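Minutes of the Furnishing Meeting, Lurden House
24 Sep 2023
Present: Fengying Tang (minutes), the Riedl family, two tenants from the upper floor
Apologies: Turmont office

1. Previous minutes
Accepted with one correction. The room on the Prultstead side measures 253 cm along the window wall, and the earlier minutes gave a different number.

2. Writing desk, upper part
We discussed if the desk should stay in the study room or be sold. Mrs. Riedl has an offer of 164 dollars and finds it too low. The tenants wish to keep the desk — they use it for the laptop, and the pull-out tray is at a good height for typing. It was mentioned that the front edge still has its polish. Fengying Tang asked that everyone closes the laptop in the evening and pushes the tray back in, so that people do not walk against it.
Decision: the desk stays until the end of the lease.

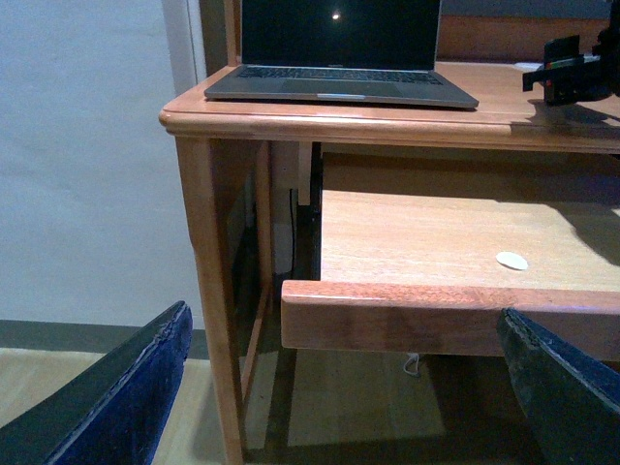 3. Writing desk, legs and floor
The desk will be moved a little away from the wall for cleaning. Mr. Riedl reminded us that it must be lifted by two persons and not pulled, because the boards are light in color and every scratch will show. Felt pads will be put under all the legs. A pack of 1000 was found on the internet, but this is much more than we need, and a small pack from the hardware store is enough.
The dark baseboard should be wiped on the same occasion. There was a question if the white wall needs new paint. No decision was made, and the point comes back at the next meeting.

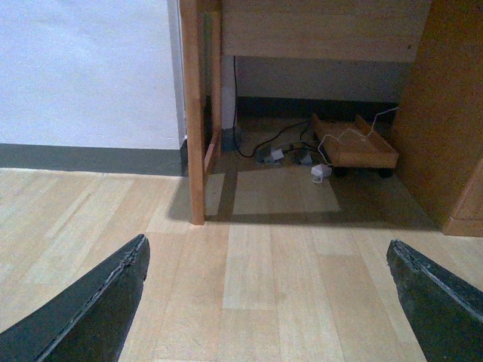

Item 3: desk leg, floor and baseboard in the study room

4. Cables
One tenant asked for a clip to hold the cable under the desk. Approved. She will buy it and bring the receipt.

5. Other matters
The key for the storage room is again missing. Whoever has it, please put it back on the hook.
The Turmont office will be asked for a copy of the furniture list — the one we have is old and does not mention the study room.

Next meeting: the date will be put on the door.

Minutes written by Fengying Tang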